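5.2 Loss of communication on the right arm

The most frequent hard fault on the Skorkness cell was a dropout of the right gripper during two-arm tabletop tasks. Of 523 episodes logged under the Clerkell controller, 65 ended this way. The gripper stopped answering position commands, the watchdog expired, and both arms were held in place. No collision was recorded before any of the stops.
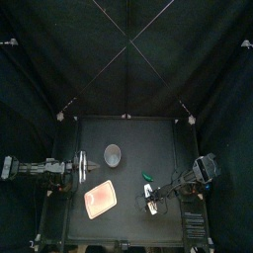

Figure 7. Bimanual workspace with a cup, a green object and a tray on the tabletop.

We first suspected the controller, but replaying the same joint commands with the gripper cable unclamped produced no dropouts. The fault was traced to the connector at the wrist, where repeated rotation had worn two pins — a failure the self-test at startup does not detect. Raimo Pelkonen reproduced it on the second cell at Ulledgate by turning the wrist slowly to its limit under load.

A held arm is not a safe arm in every case. When the stop came in mid-grasp, the gripper kept its last commanded force, and an operator had to release it by hand with the drives disabled. The Onu supervisor now lowers the force limit as soon as a reply is missed. Episodes that ended in a dropout were excluded from the success rates in Section 6 and are reported separately.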